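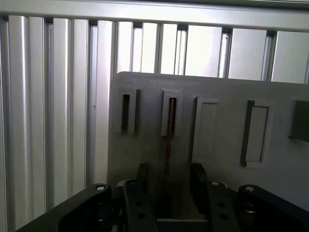 4. Setting up the slot finder and insertion plan

Read section 3 first. If the wrist view is still upside down in Lollus, the mount rotation is wrong. Go back and fix it there, don't flip it in the viewer.

You need: Lollus running, the Jivwood planner on the same machine, board model loaded, arm enabled at low speed. Stop button in reach. Always.

4.1 Load the board

1. Open Lollus, Workcell tab, Load board.
2. Pick the board file for your cell. Narrow and wide slots are separate types, check both are listed.
3. Press Sync. Wait for the green dot.
4. No green dot after a minute: restart the planner, not Lollus. Sync again.

Note: slot names run left to right from the wrist camera's side. Older files ran the other way. If you have files from before April, re-export them.

4.2 Tune the view

1. Jog to the Look pose. Fingers open.
2. Turn on Live mask. Gripper should be fully covered in pink, both fingers and both outer arms.
3. Gaps in the mask? Raise Mask margin one step at a time. Too much and it eats the lower part of the board.
4. Set exposure by hand. Auto exposure hunts whenever bright framing is behind the board. Start at 1000 and come down until the slot edges are sharp.
5. Turn on Slot edges. Every slot you plan to use needs a closed outline. A slot running out of view won't close. Jog sideways or untick it.
6. Save as view.

Caution: shiny aluminium profile gives false edges. Dark grooves look a lot like narrow slots to the finder. Draw the search box tight round the board before you save, leave the framing out of it.

4.3 Finder settings

Threshold: 80
Smoothing: low
Depth check: on for narrow slots, off for wide ones with a shallow floor
Rod tracking: on
Colour hint: copper, if that is what you are running

Threshold under 56 and it starts picking up shadows on the inner walls. Wide slots are worst for this, one dark side and it reads half the width. If the outline sits too far over to one side, that's why. Raise threshold, dont move the board.

4.4 Plan and dry run

1. Plan tab. Choose target slot.
2. Set Approach to Straight in.
3. Press Plan. Path shows blue in the 3D view.
4. Check the path against the top rail and the edges of the board. Planner only knows what is in the model. Anything you bolted on later, add it as a box.
5. Confidence shows bottom right. 88 or better, carry on. Lower, go back to 4.2.
6. Press Dry run. Arm goes to the hover pose and stops.
7. Look at the live overlay. The drawn slot should sit on the real one. Off by the same amount in every slot = hand-eye calibration, see section 2. Off in one slot only = board file.

Caution: Dry run moves the arm. It is not a simulation. For simulation use Preview.

4.5 First real run

1. Speed at lowest setting.
2. Force limit on. Check the box is ticked, it clears itself after a restart (known fault, Domingo Arancibia has it on the list for the next Jivwood release).
3. Press Run. Hand on the stop.
4. If the arm pauses with "Contact early", let it back off by itself. Don't jog out by hand with a rod in the slot, it will bend.
5. Press Keep log, even on a good run.

Note: if rod tracking drops out half way the controller holds position and waits. Press Retrack. If it drops agian, the fingers are hiding too much of the rod. Lower the grip point in the tool file and replan.

4.6 Save the recipe

File, Save recipe, name it board-slot-tool. No spaces, Grirkmont controllers reject them and the error message doesn't say so.

Recipes store view, finder settings and plan. They do NOT store the force limit. Set it each time.

Log won't open or the overlay freezes: send the whole log folder to Violeta Troncoso at Grirkmont support, with the Lollus version number. Screenshots on their own are no use.

Next: section 5, running several slots in one sequence.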